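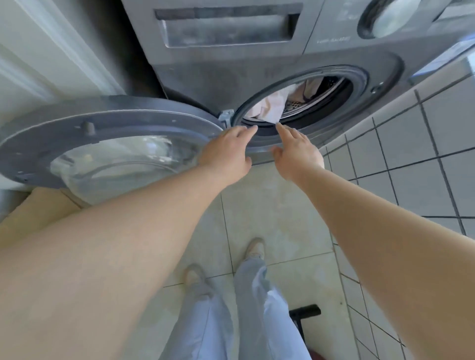

Household & Laundry > Sheets keep balling up in the front loader

tristley_flat
Posts: 40
OK laundry people, I need help. Every time I put bedding in the front loader it twists itself into one big rope, and the pillowcases end up hiding in the corner of the fitted sheet like a burrito filling. I've got a small apartment, no dryer, so everything gets air dried inside. Do you wash sheets on their own or mix in clothes? My mom says always alone.

Varnon17
Your mom is right. Sheets alone, and button the duvet cover shut first or it will eat everything else in there.

soapdish_draveo
Going to disagree with Varnon17. Mine twist way MORE when it's only sheets. I throw in a few shirts or a pair of pants to break things up and it's much better – not perfect, but better. Drop the spin speed too.

Varnon17
And then your shirts come out inside the duvet cover. No thanks!

tristley_flat
Ha, that's exactly the problem I have now. What about wrinkles? I don't own an iron and I'm not buying one for pillowcases.

soapdish_draveo
Take them out the minute the cycle ends, then hold them up by the top edge and give them a good snap before you hang them. I do mine by the window so I can check for stains while I'm at it (daylight shows everything).
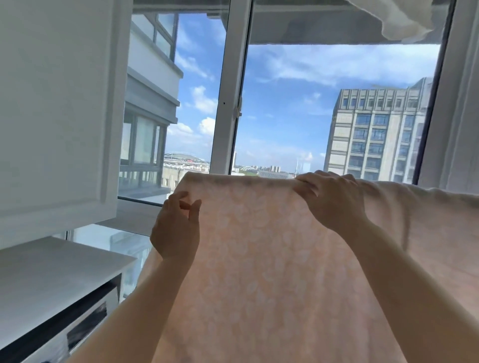 Pink bedding up against the light, little white leaf or petal pattern.

villanueva_b
Oh that's pretty! And what a view, I look out at a parking lot. I'm with soapdish on the snapping, but I'd fold in half over the rack with the pattern on the inside. Sun faded one side of my favorite set by June.

Varnon17
Fading is a fair point. Still washing mine alone though.

tristley_flat
Trying the mixed load tonight with the lower spin. If I find a sock in the duvet cover I'm blaming soapdish.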